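Last updated: April 2, 2026

Care labels should state a tested number of wash cycles. The current label tells the buyer how to wash a garment and says nothing about how long the garment will tolerate being washed that way. A temperature and a drying symbol are instructions. Durability is a property, and it is left off.

The information exists in most cases. A mill that supplies knitwear to a mid-size retailer will usually run abrasion, pilling and dimensional stability tests before the first shipment. The results go to the buyer's quality department and stay there. When I worked on specifications for Grulwood, the test file for one cotton-blend sock ran to 24 pages. The label carried a fiber content line and a wash symbol.

The usual objection is that home laundering varies too much for a cycle figure to mean anything. Water hardness, load size, detergent dose and spin speed all affect wear. This is correct, and it applies equally to tire ratings and light bulb hours, both of which are printed and both of which are useful. A standard test does not predict the life of one item in one household. It ranks items against each other under the same conditions.
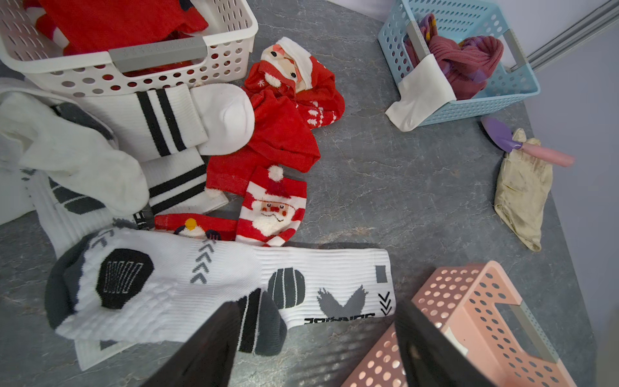
Shrinkage is the easier half of the problem. Most of it occurs in the first few cycles, and a limit expressed as a percentage in length and width is simple to verify. Elastic recovery is harder. A cuff can pass at 6 cycles and fail well before the heel shows any thinning, and heat in the dryer accounts for much of the difference. Any honest figure would need to name the drying method used in the test.

Merike Kütt, who ran the textile lab at Stistard, argued for a single combined score. Arnout Coppens wanted 2 separate values, one for shape and one for fabric. I side with Coppens. A combined score hides the failure mode, and the failure mode is what a buyer can act on. Someone who line-dries everything has little use for a penalty based on tumble heat.

Cost is a weaker objection than it looks. The tests are already paid for. Printing two more values on a label that is being printed anyway adds very little — the real expense is legal exposure if the values are wrong, and a published tolerance would handle most of that.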